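Moving the seed swap to Vostthorpe

After the last few years in the back room at Atincombe, the spring seed swap is moving. It will be held in April at the old school hall in Vostthorpe, and the doors will open at ten as before. The date goes on the hall noticeboard as soon as the booking is confirmed, and will be in the next newsletter too.

The Atincombe room was fine when the swap was a few neighbours with envelopes. Last spring there was a queue down the passage and people could not get near the beans. The Vostthorpe hall takes 60 seated and a good many more standing, and it has a proper kitchen. It also has a car park, although the entrance is narrow and the gatepost on the left has been hit more than once. Please come in slowly.

Parking is free. The bus stops at the top of the lane, and the walk down is five minutes on a decent pavement. If you need a lift from Atincombe, ring Kirstin Halliday on the usual number before the end of March. She will be making two trips in the morning and one back at the end.

Now the seed itself. Anything you have saved is welcome, as long as it is dry, clean and labelled. We need the name of the plant, the variety if you know it, and the year you saved it. "Red lettuce, from Mum" is a perfectly good label if that is all you have. What we cannot use is an envelope with nothing written on it, and last year we threw away 25 of those.

Peas, beans, tomatoes and lettuce are the easiest to save and the most likely to come true. Squash and courgettes are a different matter. If you grew more than one kind within reach of the same bees, the seed may give you something else altogether. Bring it if you like, but write "may be crossed" on the packet so people know what they are taking home. 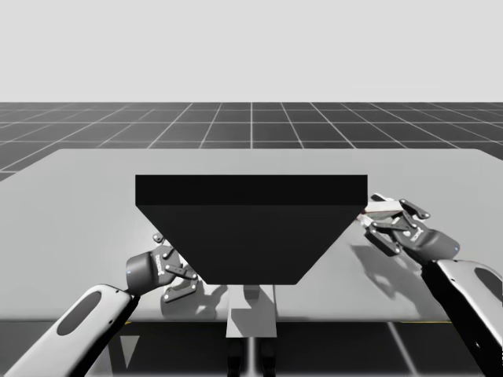 Shop-bought packets can be brought as well, opened or unopened. Check the date first. Parsnip and onion seed is hardly worth sowing after its first year, and we would sooner you put it on the compost. Tomato seed keeps for four years or more in a cool cupboard. If you are unsure about a packet, put ten seeds on damp kitchen paper inside a plastic box, leave it somewhere warm and look again after a week or two. If fewer than half have sprouted, leave the packet at home.

Zineb El Idrissi has agreed to give her talk on winter storage again. It lasts half an hour and starts at eleven. She will cover jars, paper packets and the fridge, and why a shed is a poor place for any of them. She is also bringing broad beans from her own plot, a short plant that stood up well in the wind last year when most of ours were flat on the ground. There will be a limit of one packet each.

There is no charge for seed and you do not have to bring any to take some. We ask for £2 at the door towards the hire of the hall. Children come in free. Tea and cake are extra, and anyone willing to bake should let Kirstin know what they are making so we do not end up with six lemon drizzles.

We have 300 small brown envelopes left over from last time, which should be enough. Pens are another matter, as they all walked off. Please bring your own, and a pencil is better than a felt tip, which runs if the packet gets damp.

Pots and trays can be left under the porch for others to take. Please wash them first. Anything still there at two o'clock goes home with whoever brought it, as the hall has asked us not to leave things behind. The same goes for unsold plants.

Help is wanted with setting out from half past eight and with sweeping up afterwards. An hour at either end would be plenty. If you can manage it, put your name on the sheet at the Atincombe shop or speak to Zineb at the January meeting.

Contact: leave a message at the Atincombe shop | © Atincombe and Vostthorpe Gardeners | Back to top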